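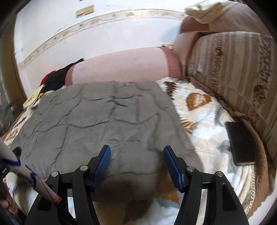

A cream handle with blue curving lines and a thin red stripe.

I've been playing Bepari on and off since it was a tiny browser game with one street and a broken chat box, so when the studio said it was opening its doors to players for a day I put my name down within the hour. Jullura has its office above a row of shops, up two flights of very steep stairs, and there were 25 of us squeezed into the kitchen by the time the kettle had boiled. I knew hardly anyone by face and nearly everyone by username, and that was half the fun!

The morning was a walk round the desks. The art corner was my favourite. They had printed out all the early zombies and pinned them up in order, from the first green blobs to the ones we have now, and you could see the exact point where somebody learned to draw knees. The barricade sketches were up there too, including a hedge maze that never made it into the game (please, please bring it back).

After that we got to try the next map, Climon, which is due in April. It's a hillside town with a cable car running through the middle, and the hordes come downhill, so the old trick of hiding behind the bakery is no use at all. We played in teams of four or so and my lot lasted 11 waves before we ran out of planks. The team next to us got further by putting every coin into traps and hardly bothering with weapons, and I've been wanting to try that at home ever since.

The shovel is getting a longer swing, by the way. It feels lovely. You can catch two of them with one hit if you wait until they bunch up at a gate.

Lunch was sandwiches and a lot of crisps, and then came a question session that ran well over. Most of it was about coins. Daily rewards are going up to 1,000 for anyone who logs in all week, and gifts between neighbours will stop getting lost when one of you is offline. Someone asked about cheats and got a proper answer: they can see odd coin totals quite easily, they check each one by hand, and it's slow because there are only 3 people doing it. I hadn't realised the team was that small.

The last hour was a peek at Flandix, the level editor they use themselves. I placed a pond in the wrong spot and sent a whole crowd of zombies walking in circles round a bus stop, and the designer beside me laughed and saved it. There are no firm plans to give it to players, but so many of us asked that they wrote it up on the whiteboard.

A few notes if they run another one. The stairs are the only way up, so write to them first if that's a problem. Bring a jumper – the play room is freezing. And take your login details with you, as you can claim the visitor's hat on the spot. Mine is orange and I'm wearing it in game now, come and say hello on Mill Street.

Posted 6 March 2022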